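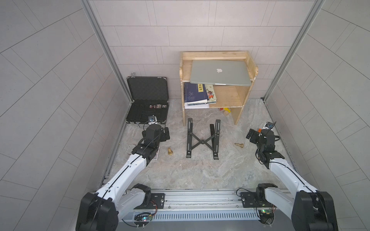 Both arms on the rail, shelf at the back

Home Forums Builds Help Wanted Members Log in

Two arms on one rail keep losing a laptop when they lift together

Posted by railside_13 on 2022-04-03
154 views | 4 followers | Share

I have been putting this together at the shared workshop in Cesden since August. Two arms on an aluminum rail, a parallel gripper on each, a wrist camera on each gripper, and a tiled enclosure around the work area. The controller software is Hikance, build 1709. The job I want it to do is take a closed laptop off a small pine shelf, put it on the floor of the enclosure, and later set it on a folding stand.

One arm alone does fine with small stuff like chess pieces and toy blocks. The trouble starts when both arms hold the same thing. Each one closes on its side, they start to rise, and then one side drops or the laptop twists. I have tried closing harder and it did not help. I don't want to go much harder than that on a laptop, even an old one.

Both arms get the same start command from the same script. Is this a grip problem or a timing problem? And should I be using the wrist cameras during the lift or only for the approach?

Goicoechea_Bench
Member, Flestedgate

Sounds like timing to me. Sending the same start command does not mean they move together. Each arm plans its own path, and if one path is a little longer you get a twist. I had this with a tray on my own build and lost over a week to it.

Try this. Pick one arm as the leader. Have the other one follow the leader's position with a fixed offset, so the distance between the grippers stays the same for the whole lift. Slow it way down. Log both gripper positions and plot the gap between them. If the gap changes before the drop, it's timing. If the gap stays flat and it still drops, look at the fingers.

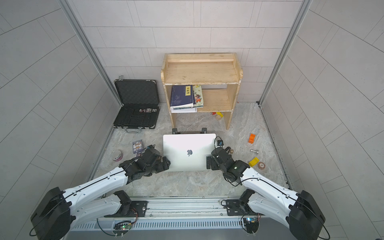

Grip direction matters too, and I would look at it before buying new finger pads. With the laptop flat on the floor and a gripper at the left edge and another at the right, you want both of them at the same distance from the hinge. If one is closer to the front it will want to rotate as soon as it leaves the ground. Mark the two spots with tape and teach both arms to the tape. Also check the cable that loops up by the corner of the laptop on the right side. Make sure there is enough slack at full height, or it can pull on the gripper partway up.

On the cameras, I use mine for the approach only. Once the fingers are closed the view is mostly laptop and there isn't much to correct from.

14 helpful | Reply | Share

tinplate
Member

get rubber pads. bare fingers slip on metal. worked for me

2 helpful | Reply | Share

slowfeed
Member

Agree with the leader and follower setup. One thing to add: check that both carriage plates are tight on the rail before you tune anything. Mine had a bolt that was only finger tight, and the whole arm leaned a little under load. It looked just like a timing error in the log.

I would also practice with a piece of board cut to the size of the laptop. Start from the floor, get that working, then go back to the shelf. Lifting off a shelf is harder. If the front edge hangs over the lip you can get a finger under it, but the back edge is still resting and drags.

6 helpful | Reply | Share

We use cookies to keep you logged in and to count visits. Accept | Settings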